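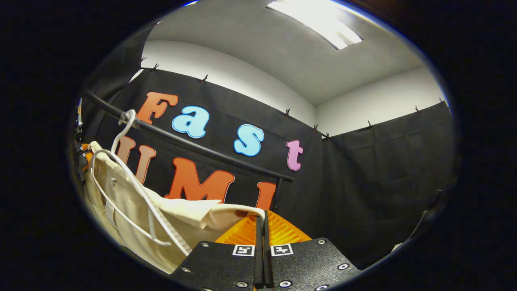 Brimholm Handheld Demonstration Gripper
Equipment for recording manipulation examples

The Brimholm is a two-finger gripper held and operated by a person. It records the operator's work with cloth, garments and other soft goods so that the recordings may be used to train a learning system. The unit is supplied by Juvstead to laboratories, universities and industrial research groups.

Intended use

The standard exercise set for the Brimholm concerns garments on hangers. Operators bring the fingers to a hem, a collar or a shoulder, take hold of the fabric, and release it at the position named in the task sheet. A shirt that hangs from a rail changes shape with each contact, and a policy trained on folded laundry alone will seldom manage it. Juvstead therefore recommends that hanging and flat tasks be recorded in separate sessions and combined at the training stage.

Construction

The two fingers are mounted on black plates, and each plate carries a square fiducial marker. The markers are read by the onboard camera to recover the opening of the fingers in every recorded image. A wide-angle lens keeps the fingers, the garment and much of the surrounding room in view. Contact pads are replaceable and should be inspected after 70 hours of use.

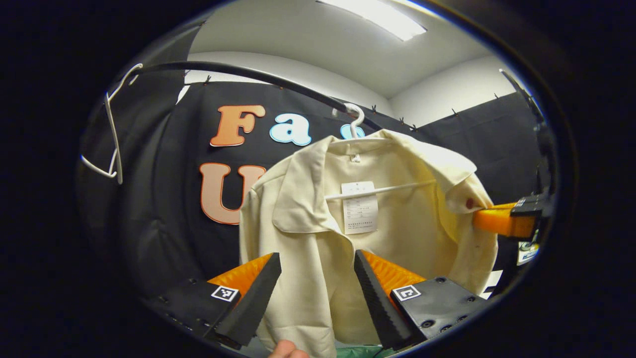
Recording procedure

A session begins with a calibration pass, in which the operator opens and closes the fingers fully six times. Each example is then recorded as a single take, from approach to release. Failed grasps should be kept and labeled as such – they are of value in training recovery behavior. Markers must be kept clean and free of loose thread.

Reference data

The Wihongi garment set, recorded with the Brimholm, contains 833 examples, of which 439 concern shirts on hangers. It is provided with each unit in the Drurkulia format, together with task sheets and an operator log.

Ordering and support

Orders are accepted from registered institutions. Inquiries regarding price and delivery should be addressed to Kiri Faulkner, Equipment Sales. Questions on calibration and data format should be addressed to Hamisi Rweyemamu, Technical Support. Replacement pads and marker plates may be ordered separately.

Page revised 8 Mar 2025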